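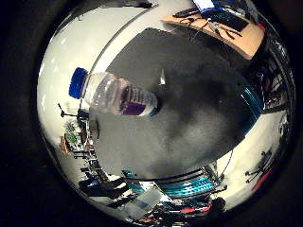

Gripper keeps twisting bottles — wrist camera build, Gollside workshop

Page 1 of 1

fennel_and_co
Posted Sep 6, 2025

Second build log for the arm at the Gollside shared workshop. The camera is on the wrist now and the fisheye lens is staying. I get the fingers, the bottle and most of the room in one view, laptop and cable tangle included.

Current problem is bottles. The grip closes on the label end and the bottle turns before it settles. Out of 40 tries at picking one up off the floor, 19 were good. The rest either rolled or came up at an angle. Closing speed is the slowest the controller allows.

Has anyone got round this without adding a force sensor? I have two spare motor channels and not much money.

oldbrasstap
Your camera is too close. The grey of the finger and palm fills the middle of the view and the end of the bottle goes out of sight behind it. Whatever you're using to find the bottle can't see the bit you're gripping. Move the camera back 5 cm on a bracket and try again before you touch the motors.

fennel_and_co
I did think about that. Moving it back means it hits the forearm when the wrist folds. The cap end is still clear though, and the blue shows up well against the pale floor, so I've been working out the angle from that.

kettle_lead
Disagree with oldbrasstap. Losing sight of the object once you're on it is normal for a wrist camera. You get the angle on the approach, store it, and close blind. The twist is a contact problem. One finger is touching first and pushing.

Check whether both sides close at the same rate with nothing between them. Mine were out by a fair bit and I had blamed the vision for weeks.

oldbrasstap
Closing blind is fine on a block. A thin plastic bottle gives when you squeeze it and then you need to see what it has done.

kettle_lead
He can't see that with any camera in that spot, yours included.

marl_pit
Is the bottle full or empty? Makes a big difference. An empty one will skid away from almost anything. I put a bit of water in mine and half the trouble went.

Also what are the fingers covered with? I used Vimberg grip tape on a Lecomte hand and it was good for a month and then went shiny. Bicycle inner tube has lasted since April.

fennel_and_co
Tried both. Empty is worse, but full still turns. Bare fingers at the moment. I'll try inner tube, there's a box of it under the bench.

kettle_lead, I ran the empty close test this afternoon. Left side arrives first. Not by a lot, but you can see it.

kettle_lead
There you go. Put an offset on it in software and do the same run again. Same bottle, same place on the floor, or the numbers won't compare.

oldbrasstap
I'd still make the bracket. If it fouls the forearm, put a bend in it — Munthorpe sell a cranked one for very little, or cut one from scrap ali.

fennel_and_co
Offset first, then tape, then the bracket if it's still bad. One change at a time or I won't know which one did it. Workshop is shut tomorrow so it will be next week.

marl_pit
Rough the inner tube up with sandpaper before you glue it. It peels otherwise.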